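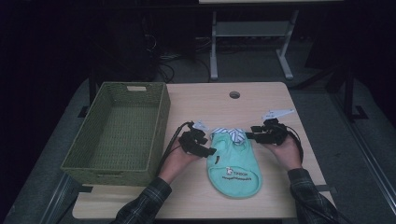 報道関係者各位
2023年5月4日
株式会社Custell

手持ちグリッパー作業台「Lanine」の保守手順を改訂
「調整不要」の表記を取り下げ、始業点検を必須に

株式会社Custellは、布物の取り扱い動作を記録する手持ちグリッパー作業台「Lanine」について、設置と保守の手順書を改訂し、本日より利用先への配布を始めました。あわせて、製品案内に載せていた「一度合わせれば調整不要」という表記を削除します。

この表記には、社内でも以前から疑問の声がありました。両手で握って使う道具です。作業者は一日のうちに何度も持ち替え、台に置き、ケーブルを引っ張ります。それで位置合わせが何か月も保たれると考えるほうに無理があります。根拠とされていた試験を読み返したところ、グリッパーを治具に固定したまま開閉を繰り返したもので、人の手で布を扱う条件は含まれていませんでした。

2月に自社の作業台1台で行った記録を見直した結果は次のとおりです。

記録した動作 1136件
そのまま使用できた動作 781件

残りの動作がすべて保守不足によるものだとは、当社は考えていません。作業者の手順違いや、布が途中で滑り落ちたものも混ざっています。原因を一つずつ切り分けられるだけの点検記録が残っていなかったことのほうが、当社にとっては大きな問題でした。

改訂した手順書の主な内容

始業点検
左右のグリッパーを台の上の基準位置に置き、画面上の位置と照合します。続いて爪を全開、全閉にし、開度の表示が戻るかを確かめます。片側だけがずれている場合も、両側をやり直してください。所要時間は約30分です。旧手順書には「数分」とありましたが、その時間で終えられた担当者は社内にいませんでした。

マーカーの取り付け
上部のマーカーは左右で形が異なります。付け替えたときは、指で押して動かないことを確認したうえで、位置合わせを最初から行います。ねじの増し締めだけで済ませることは認めません。接着剤による固定も行わないでください。

ケーブル
手首の内側を通し、台の手前に余裕を持たせます。強く曲がった箇所が見つかったケーブルは、通信が正常でも交換の対象です。テープで巻いて延命させた例が自社でもありましたが、その後の記録の途切れがどこから来たのか、最後まで特定できませんでした。

爪の清掃
乾いた布で拭き、糸くずを取り除きます。ベビー用品やタオルを扱った日は、作業の終わりにもう一度行います。溶剤は使用しません。

台と周辺
籠や布の位置を変えたら点検票に書き込みます。台を動かした場合は、見た目に変化がなくても位置合わせをやり直します。照明を落とした部屋で使う場合は、マーカーの認識状態を別に確認してください。

自動診断機能について
Lanineには、位置ずれを検知する自動診断機能「Erkov」が付属しています。今回の改訂で、この機能の合格表示を始業点検の代わりにすることはできなくなりました。社内で意図的にマーカーを緩めて試したところ、Erkovは大きなずれには反応しましたが、小さなずれでは合格を出すことがありました。今後の更新で改善を図りますが、改善の時期や程度についてはお約束できません。

保守担当の古川航平は、次のように述べています。
「緑の表示が出ていると、人は触って確かめるのをやめてしまいます。私もやめていました。点検票の枠が増えて面倒だという声は届いていますし、そのとおりだと思います。ただ、今のところ表示だけを信じる理由が見当たりません」

設計を担当したアルトゥーロ・パーチェのコメントは次のとおりです。
「新しい手順で使える記録が増えるかどうかは、まだ分かりません。増えなければ、疑うべきは取り付け部の設計です。そのときは手順書をもう一枚足して済ませるつもりはありません」

交換部品について
マーカー取り付け部の改良品「Ağca」は、現在社内で評価中です。布を掴んで置く動作を繰り返す試験を続けていますが、従来品より緩みにくいと言えるだけの結果は出ていません。評価が終わるまで販売はせず、先行提供のご要望もお受けしません。従来品は引き続き供給します。

利用先へのお願い
旧手順書は破棄し、改訂版に差し替えてください。点検票は記録データと同じ場所に保管し、問い合わせの際は直近の分を添えていただくようお願いします。点検票がない場合、記録の不具合がグリッパー側にあるかどうかを当社から回答できないことがあります。

訪問点検は1台あたり40分の枠で受け付けます。位置合わせと爪の動作確認までを含み、ケーブルの引き直しは別枠となります。この時間内に終わらなかった場合は、途中までの結果をお渡しし、残りの日程を改めてご相談します。

改訂版の手順書と点検票は、利用先専用ページから入手できます。

本件に関するお問い合わせ
株式会社Custell 保守窓口(担当:古川)
利用先専用ページの問い合わせ欄よりご連絡ください。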